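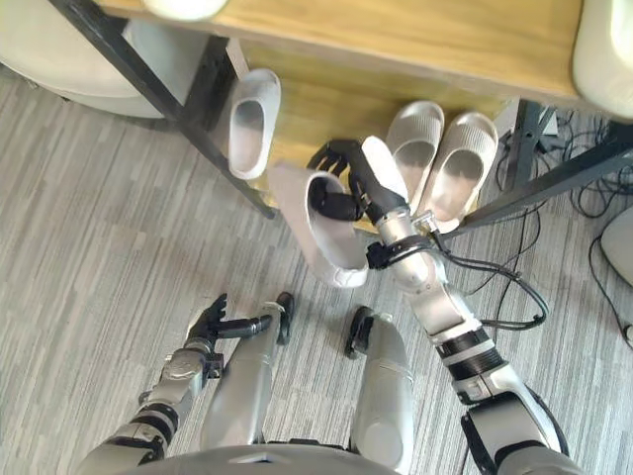 How long does it take to knit a pair of gloves?

Almost 30 hours for me, and that's plain gloves, one color, no cables. Mittens go in half that.

OK so. Gloves. I have been putting off this post since February and the second pair is finally off the needles so no more excuses. Typing this on my lunch break, sorry in advance.

Yarn first. I used Vestero, the sock weight, in the dark green. 200 yards was enough for both hands with a little ball left over, maybe enough to patch a thumb. It splits a bit. Not terrible. Washes up much softer than it looks in the skein, and the green didn't bleed. The shop in Flistow had it on the clearance shelf and I should have bought more than I did. Went back, gone.

Needles, 2 mm double points. Yes they are tiny. Yes I bent one. I tried the long circular first, the way everybody tells you to do sleeves now, and for the hand part it was fine, but for fingers I was spending more time pulling cable than knitting. Back to double points.

The pattern is Daltum. Free when I got it, may not be anymore. Cuff is a twisted rib, which I swapped for plain two by two beacuse I was watching TV and kept losing my place. Nobody at work has noticed. The thumb gusset is the nice part. You increase every third round, both sides, and it just grows there and looks clever. 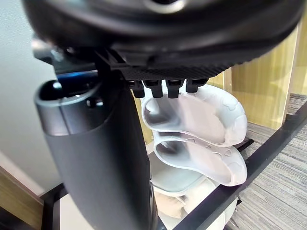

Fingers are where people quit. I get it, I quit twice. You've got this nice tube, you put everything on scrap yarn, and then you have to start over again with a tiny handful of stitches and a hole at every join. My first pair I made all the fingers the same length and started them all on the same round, and the pinky was flapping around with nothing in it. Look at the black fingertips hanging in a row up there, the one on the right is a bit higher and shorter than the other three, and that's the general shape you want at the top of a glove. So start the pinky a few rounds early, then join back up and knit a bit more hand before the others. Daltum does tell you this. In a footnote. I skipped it.

For the holes, pick up two extra stitches at the base of each finger and decrease them away on the next round. Still a small gap? Use the tail. Leave long tails. Longer than that.

Try it on constantly. Not the person's hand you think it will fit, the real hand. I knit the first left one from a tracing and it came out a whole knuckle short, had to rip all four tips. 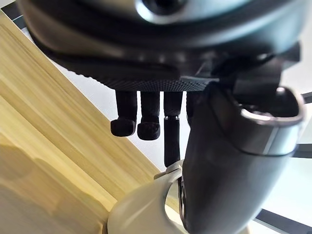
Corinne Vasko
Blog owner, knitter, slow ripper-outer

Few leftover things before I go. Both thumbs get done last, and by then you're tired, so do them in the morning. Weave in ends as you finish each finger, don't save them up. I saved them up. One whole evening.

Blocking, just a soak and a towel. I don't own glove blockers and I'm not buying any. Stuffed the fingers with strips of old T-shirt and left them on the rack overnight, fine.

Next up is Miah, the fingerless ones with the lace back that everyone was making over the winter. No finger tips to close, wich sounds like a vacation. I have a skein of gray picked out and I already cast on the cuff, wrong number of stitches, so I'll be ripping that tonight. If anyone has made them in the small size let me know if the cuff runs tight.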